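The Slow Business of Mapping Venus

By Senga Yule
Dec 2, 2018
22 shares | 6 comments

Hanne Hämäläinen has spent most of her working life looking at a planet she describes as "the one everybody skips." She maps lava flows on Venus from old radar strips, and when I reached her at the Dalgleish Institute she was in a fight with a spreadsheet.

"It thinks one of my volcanoes is a date," she said. "I've been trying to talk it down since lunch."

Her current project covers a stretch of lowland the team calls the Tillis plain. The name is unofficial and will stay that way, she says, unless someone fills out a form. The plain is crossed by lava channels, long thin grooves that wander for hundreds of miles and then quit for no obvious reason.

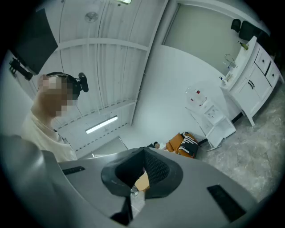 Gray gripper with a funnel-shaped cup.

What made the channels is the question that keeps her employed. Ordinary lava tends to cool and stiffen before it gets very far. Venus is hot enough at the surface to help, but Hämäläinen doubts that heat alone covers it. "You need something runny, and you need a lot of it, and then you need it to keep coming," she said. "I have colleagues who'd like it to be something exotic. I'd like it to be basalt so I can go home."

The map is stitched together from 1007 strips of radar data. Radar sees rough ground as bright and smooth ground as dark, which takes some getting used to. New students tend to see shadows and start looking for the sun.

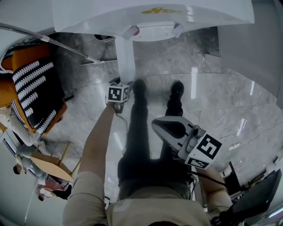 A program called Fositz

The stitching is done by a program called Fositz, written by a graduate student who has since gone into insurance. It lines up the edges of neighboring strips and flags the ones that don't agree. It also crashes if anyone asks it to cross longitude 360.

"So we don't ask," Hämäläinen said. "We go up to the line, we save, and we start again on the other side. There's a note taped to the monitor."

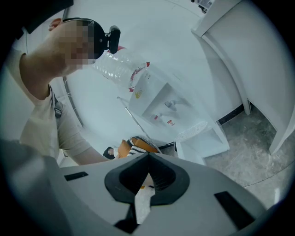
The disagreements between strips are the part she likes best. Most are plain errors, a spacecraft a little off from where it was supposed to be. A few are slopes, which look different when the radar comes at them from the other side, and from those she can squeeze out a rough height. Last March she used one to argue that a channel on the Tillis plain now runs uphill. Lava doesn't do that, so the ground must have moved later on.

A reviewer, Garkasov, wrote back that the channel was upside down.

"He had a point," she said. "I'd mixed up the ends. But it was uphill from the other end too, for a while, in the middle. That's in the second draft."

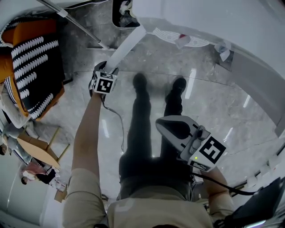

Two hand-held grippers over a gray marble floor.

I asked whether a new orbiter would make her map obsolete. She said she certainly hoped so, and that she'd like it to arrive after the paper does. Then the spreadsheet did something, and she had to go.

6 comments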